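Moving the grasp planner off the fixed grid

I spent most of last week taking the taped grid out of our planning code. The tape is still on the table. The code no longer knows about it.

Some background for anyone who hasn't read the earlier posts. When we first set up the arm, we had no calibration between the camera and the robot base worth trusting. Anikó Dobos suggested we cover the table in paper, tape off squares, teach one pose over each square with the pendant, and have the camera code report which square an object was in. The planner looked up the taught pose, went there, and did a short local search before closing the gripper. It was crude and it got us through the first months.

The trouble is that a square is a big thing compared to a small part. If an object lay across a tape line, the perception node would report one square, then the next one over, then the first again, depending on noise. The planner would take whichever answer came last. I had a filter in there to hold the answer steady, and then a second filter to stop the first one from holding it too long, and by that point it was clear the lookup table had to go.

The new version is called Fanuteo, after the branch name, and I haven't thought of anything better. It does three things the old one didn't. The camera node publishes a full pose in the robot base frame, with a covariance. The planner samples grasps around that pose and throws out the ones that collide with the trays or the table. The arm then moves to a pre-grasp point above the part and looks at the latest estimate once more before it goes down.

Calibration was the dull part. I collected 203 poses with a marker board in the gripper, spread over the whole table and at different heights, and solved for the camera transform offline. The first solve was bad. I had saved the joint angles and the camera image with different clocks, and the arm was still settling in some of the shots. I put in a wait of two seconds after each move, logged everything against one clock, and ran the collection again. The second solve was good enough to use. The residuals get worse toward the far edge of the table, and I think the lens model is to blame, but I haven't looked into it.

Cylinders needed their own handling. The pose estimator gives you a rotation about the long axis, and for a plain cylinder that number means nothing. It jumps from one estimate to the next. The planner took it seriously and kept picking a new wrist angle, so the last joint would wind itself back and forth on the way down. Now each part type has a symmetry field in its config file. If an axis is marked as free, the planner ignores the estimate and picks the wrist angle closest to where the joint already is.
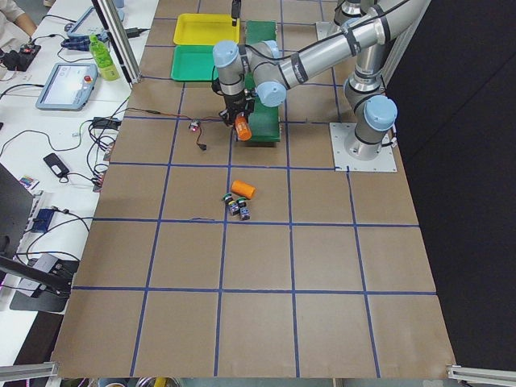 Thảo Ung wrote in after I mentioned the symmetry field in my last post, asking why I didn't fix it in the estimator. Her point was that every program reading the pose will hit the same jumping number, and that a planner shouldn't have to know which outputs of the camera node are junk. She would publish a large variance on the free axis and let everyone downstream work from that.

I think she's right, and I tried it on Friday. It mostly works. The planner now reads the variance, and if it is above a threshold the axis counts as free. I kept the config field as an override. The cubes are the awkward case, because they have a symmetry that comes in quarter turns and a single variance can't say that. For those the config field still does the job. I'd like one way of doing it and at the moment there are two.

The other change is in how a grasp gets cancelled. Before, if the second look disagreed with the first, the arm stopped where it was and waited for someone to press a button on the pendant. It now backs up to the pre-grasp point and plans again, up to five times, and then gives up on that part and moves on to the next one in the list. Giving up gets written to the log with both estimates, so I can replay it later without the robot.

Replay is the piece I should have written first. Each log has the images, the estimates, the sampled grasps with their scores, and the joint states. I can load one on my laptop, change a weight, and see which grasp would have won. Nhàn Ngô set up a small job that runs every saved log against each new commit and prints the ones where the chosen grasp changed. There are 13 logs in the set so far. It already caught me flipping the sign on an approach vector, which would have sent the fingers at the table from a silly angle.

What I haven't done:

The collision model has the trays typed in by hand. If someone moves a tray, the planner doesn't know.

The second arm is not in the planning scene at all. Its working area is fenced off in software with a plain box, and that box takes away a good part of the table. Planning for both arms together is a job for December.

Cables are not modeled. I have a keep-out zone along the desk side and I lay them by hand.

Speed is still capped low. I want a week of logs at this speed before I raise it.

The config format changed with all this, so if you're using the old files from the repo you'll need to add a part type to every entry. There's a script in the tools folder that does it. It leaves the symmetry field blank, and you have to fill that in yourself.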